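Speaker notes -- "Can It Do the Dishes Yet?"
Kircombe meetup, August. 20 minutes plus questions. Water on the left, clicker battery is new.

OPENING (title slide up, don't read it out)

Start with the dishwasher. Everyone in the room already owns a robot that washes dishes and has owned one for years. It is a box. It does the part that involves hot water and leaves you the part that involves bending over.

So the question for tonight is the bending over. Loading, unloading, picking a plate up and putting it somewhere sensible. My grandmother could do this while arguing on the phone. Pause. Let them think about their own grandmothers.

Mention the promise Vondier made in its first brochure: "a tidy kitchen by the time the coffee's ready." Say that I have since had a great deal of coffee.

Next slide.
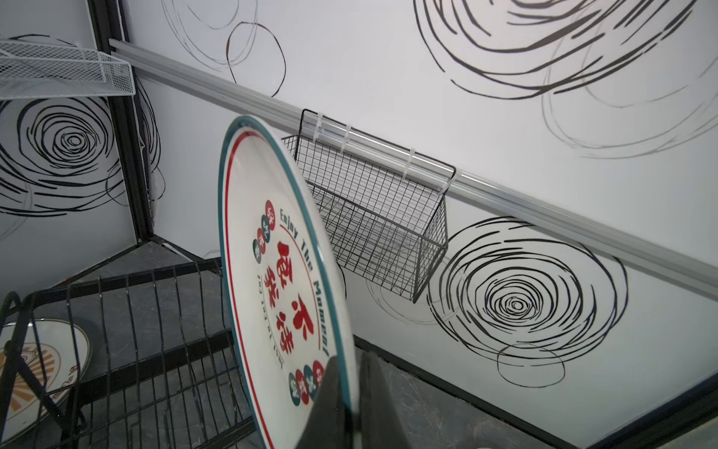
PART ONE: HOLDING THE PLATE

Two fingers, one rim. Give them a second to read the plate. "Enjoy The Moment" gets a laugh or it doesn't, move on either way.

The point here is how little there is to hold. A plate is big, stiff and smooth, and the useful place to grab it is a thin edge. Pinch near the bottom and all the weight is up above your fingers, wanting to swing. You and I fix that with a thumb and a lifetime of broken crockery. The arm has to fix it with grip force and a good guess at the angle.

Slow down on this bit: the plate also blocks the view. From down at the wrist, once you've got hold of the thing, most of what you see is the thing. Walk to the side of the stage and hold the paper plate in front of my face. Try to put it in the rack. (Do not fall off the stage. See Ashby.)

Then the rack. Slots are narrow, wires curve, and a rack that forgives a human will happily stop a robot a finger's width from success. If a plate is already in there, the neighbor is one more thing to knock.

Grastar story, one minute at most. Their shop floor put in an arm to move steel discs, all the same size, all arriving in the same spot, 132 of them a shift. Worked beautifully. Then somebody swapped the bin for a slightly taller bin. The arm spent a morning setting discs down very carefully on the lip. Factories are easy as long as they stay exactly as they were -- kitchens have never once done that.

PART TWO: THE WHOLE JOB

Change slide, then keep quiet for a moment. People like to look for the rack.
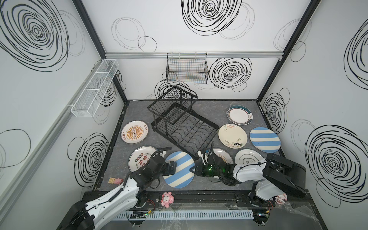

Two arms, eight plates, and a rack with nothing in it.

Ask the room how long they'd need. Someone will shout a number of seconds. Agree with them.

Then talk about order. Which plate first? The ones near the rack are easy to reach and also in the way. A plate lying flat is the worst case, since its rim sits low and there isn't much room to get a finger under it. Stripes, sunbursts, big lettering: we see a plate with a picture on it, and the software has to learn that the picture isn't the shape.

Two arms help. They can pass things, or one can steady while the other lifts. They can also reach for the same plate, like two polite people at a door. Do the door gesture.

Expected heckle: "Why not just buy paper plates?" Answer: I have one right here, and I couldn't get it in the rack either.

PART THREE: SO, YET?

Put up the four-line scorecard and read it flat.

Same object, same place, all day: yes.
Different objects, tidy table: getting there.
Different objects, somebody else's kitchen: bring a chair.
The pan that's been soaking: no, and I don't do it either.

Don't oversell. At Ashby I said "soon" and a man in the second row wrote it down. If anyone asks for a date, say that lifting one plate tells you very little about the last plate in a full rack, and point to the slide again.

Also don't sneer. Slow is fine if the job gets finished while you're asleep. I'd take a machine that needed all night, provided the plates were in one piece at breakfast and it kept the noise down.

Leave the slide with the two arms up during questions. Put the paper plate back in the bag, we need it for the next one.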